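News > Press releases > Wardrobe folding service

Filed under: Homes, Laundry & Clothing Care

Zivusden opens home folding visits to new customers

2026-05-30 – Zivusden, the home tidying firm, is opening its clothes folding visits to all customers in the Skevus area. The service was first offered in November to a small group of households and has since been booked 128 times.

A visit covers clean clothes only. Staff sort what has piled up on beds, chairs and rails, fold it or hang it, and put it away where the customer asks. Each visit deals with up to 100 garments. Larger loads can be split over two bookings.

Most of the work is done on the customer's own bed, as it is usually the biggest flat surface in the home. Knitwear is laid out flat and folded by hand. Tops with ties or raised decoration are folded with the front facing inwards, and staff will ask before putting any of them on a hanger.
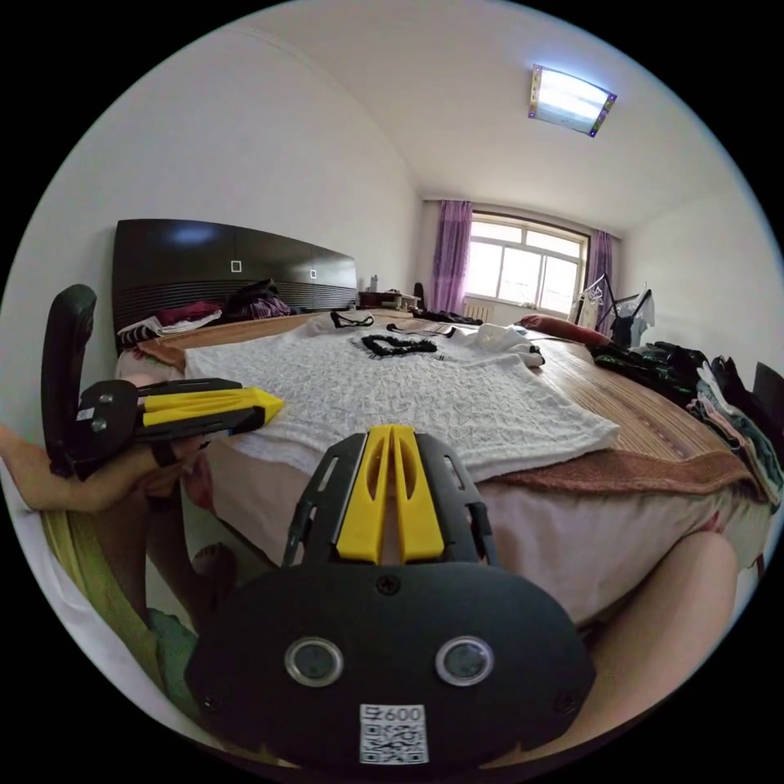
Items that still need airing are left on the customer's drying rack and are not counted in the total. Zivusden does not wash or iron, but can pass ironing on to its partner firm, Dostix, at the customer's request.

Bookings open today through the Zivusden office on Stamatopoulos Road. Customers should say when booking if they have a bed mat or cover they would like left in place.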